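Dish Day at the Sinport Works

The old cannery at Sinport has a new sign over its side door, and on the first open day of the season the line of visitors ran past the loading bay and out to the street. Most had come from town. A few had driven in from Mikamby, which is 100 miles inland and has no robot shop of its own.

Clilix rents the ground floor. The company builds small two-armed robots and teaches them kitchen and household work, mostly clearing, sorting and stacking. It does not sell to homes yet. Its customers so far are a hospital kitchen and a school district, and both of them want the same thing, a machine that can empty a rack of mixed dishes without someone standing next to it.

Visitors went through in groups of 6. Each group got a short talk in the front office, a pair of safety glasses and a walk down the hall to the work cells. The talk was dry but useful. Plates, we were told, are harder than boxes. They are thin at the rim and heavy in the middle, and a glazed surface gives a gripper very little to hold. A cup has a handle. A plate has to be taken by its edge, and a wide one is better taken by two hands.

The hall was louder than I expected, most of it from the air system. Children were allowed up to the yellow line on the floor. One boy asked whether the robots got paid, and the guide told him they got oil.

At the second stop, an operator worked the arms through a pair of hand controls. Every run is recorded, good or bad, and the recordings are used later for training. An operator does 2 hours at the controls and then trades places with the person keeping the notes. The job looks easy for the first few minutes. After that you start to see how much attention goes into a single lift, and why the shifts are short.
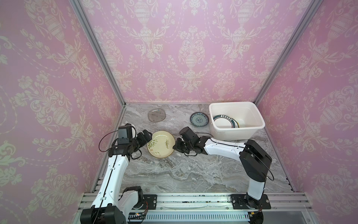 Clilix changes the dishes and the backgrounds often, so that the software does not get used to one kitchen. The cell we watched had pink damask paper on its walls and a marble-patterned top, and it could have passed for somebody's aunt's dining room. The plate in the grippers was cream-yellow with thin painted blades on it, grass or bamboo, and each arm had it by one side. More plates leaned upright in a white plastic basin in the back corner, near a small blue-and-white dish. The guide said patterned china is useful because plain white is only part of what a real kitchen hands you.

The last stop was the Karunaratne room, named for the cannery's first owners. Coffee was set out there along with sign-up sheets for the next open day, in December. Several people asked about price and were told there isn't one yet. Others wanted to know about jobs. Clilix is hiring operators for the evening shift, and no background in robotics is needed. Applicants are given a short tryout at the controls with a stack of plastic plates.

Groups for December are booked through the front office at the works. Admission is free, and closed shoes are required past the hall door.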